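Saturday at the Gredine repair fair

We set off for Gredine just after breakfast with a flask, a bag of buns and my old radio on the back seat, and still managed to miss the turning at Ollus. The fair fills the old Nygård dye works, a lovely long brick building by the river, and entry was 4 euros, with the tea on top (well worth it, and very hot!).

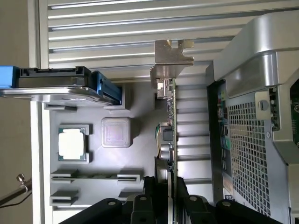

I had gone mainly for the lamps and the sewing machines, but the computer hall kept me far longer than I meant it to. People bring in machines their children have given up on and go home with them under one arm, quite pink with pleasure. I had never looked closely at the insides before, and I was rather taken with how slim a green expansion card is when you see it edge-on, with that bent silver bracket at the top. My own tower at home has gathered dust for 12 years, so I came away feeling guilty.

Lunch was pea soup in the yard, and then a wander round the Plolel stand, where they sell odd buttons, knobs and hinges by weight. A board by the door said 2,770 visitors had come last year and 381 radios had been mended, and I was glad to add mine to this year's lot.

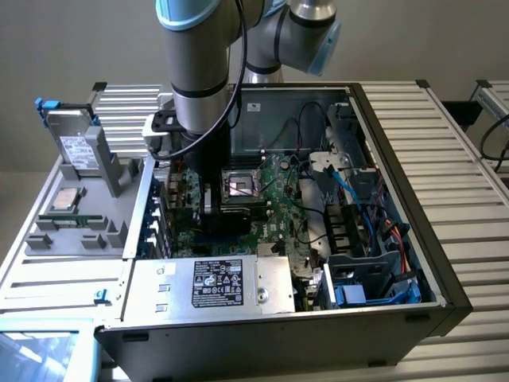
An open desktop tower on its side, with the processor socket empty.

We drove home by the river road with the radio playing all the way.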